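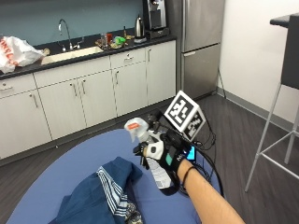 # akuvon-kitchenette

Notes and lists for the table wipe-down set. Spray bottle, cloth, round blue table, that's most of it. Written fast, will tidy later.

Status: usable. Stondach folder still half done, see bottom.

## What's in here

382 clips of everyday wiping and folding in one small kitchenette. Same room all the way through. The dark worktop along the back was left as people use it, with stuff on it. Please don't ask for a tidy version, there isn't one.

Split into three folders:

- `denasum/` – spray and wipe, table only
- `ahonen/` – cloths: fold, unfold, heap, hang over stool
- `stondach/` – put-away, cupboards and fridge (incomplete)

Folder names are just names. They used to be numbers and everyone mixed them up.

## Things used

| item | notes |
|---|---|
| spray bottle | clear, white trigger head, small orange label on the side of the head |
| navy cloth | has a white and blue striped section |
| patterned cloth | darker print, mostly used under the navy one |
| round table | blue top, flat, rounded edge |
| bar stool | tall, lives by the white wall |
| fridge | stainless steel, right end of the counter |
| lower cupboards | white, full run along the back |

Bottle is filled with tap water and nothing else. An early batch had real cleaner in it and the smell hung about till evening, so those clips were redone.

Refill when it's under half. A nearly empty bottle spits and you get a different sort of squeeze, which messes up the timings in `denasum/`.

## How a wipe goes

1. Cloth starts in a heap on the table. Any heap. Don't arrange it.
2. Pick up bottle, hold it upright or a bit tilted.
3. Two or three squeezes at the table top. Not at the cloth.
4. Bottle down, nozzle facing away from you.
5. Wipe from the middle out. Round table, so go round.
6. Cloth back down, heap again or folded, note which.

If the cloth falls on the floor keep going and tag it `floor`. There are 9 of those. They're good ones, don't delete.

## Cloth rules

- navy cloth goes on top unless the task says otherwise
- stripes up or stripes down both fine, log it if you can see it
- wash between sessions, no softener (makes them slide)
- dry them flat. The ones dried on the stool came out with a ridge in the middle and the folding clips look odd

Folding has its own labels: `half`, `quarter`, `roll`, `heap`. `heap` is a real label, not a fail. Somebody relabelled a batch of heaps as `fail` in November and they all had to be put back by hand.

## Labels

One row per clip in `labels.csv`. Columns:

- `clip` – three digits, zero padded
- `folder`
- `task` – short, lower case, e.g. `spray_table`
- `cloth` – navy / patterned / both / none
- `end_state` – see folding labels above, or `n/a`
- `tags` – semicolons between, no spaces
- `comment` – free text, spelling not checked

Squeezes are not counted in the csv. Was tried, people disagreed about half-squeezes, dropped it.

"Worktop" means the dark one at the back. "Table" always means the round blue one. Older rows say "counter" for either, depends who was typing. Fixing these as I find them.

## Known problems

- 8 clips have the wrong cloth in the label. Listed in `wrong_cloth.txt`. Not yet corrected in the csv.
- Late afternoon clips are a lot yellower. Left alone.
- Some put-away clips end before the cupboard door is shut. Tagged `door_open`.
- Floor is dark wood grain and the navy cloth nearly disappears on it. If you're looking for the cloth in the `floor` clips, be patient.
- The bottle label gets tatty over time. It was swapped for a fresh one partway through `ahonen/`, so the print doesn't match from start to finish.
- worktop items move about between sessions. No record kept of what was where.

## Putting away

Only partly written up becuase only partly done. Target is 100 clips in `stondach/`. Current plan:

- bottle: lower cupboard, left end
- cloths, clean: next cupboard along
- cloths, used: over the stool, then wash
- anything cold: fridge, middle shelf

Cupboard doors get wiped too, but seperately, and those clips go in `denasum/` even though it says table only. Yes I know. Will rename.

## Using it

Fine for anything to do with cleaning, folding, small kitchen chores. Not much use for washing up or cooking, there's none of either in it. One room and one table, so don't expect it to cover square tables, big rooms or carpet.

If you add clips, keep the numbering going and don't reuse gaps. Put a line in `changes.txt`.

## To do

- fix the wrong cloth rows
- finish `stondach/`
- rename folders or at least change the "table only" line
- buy another spray bottle the same as this one, trigger is getting stiff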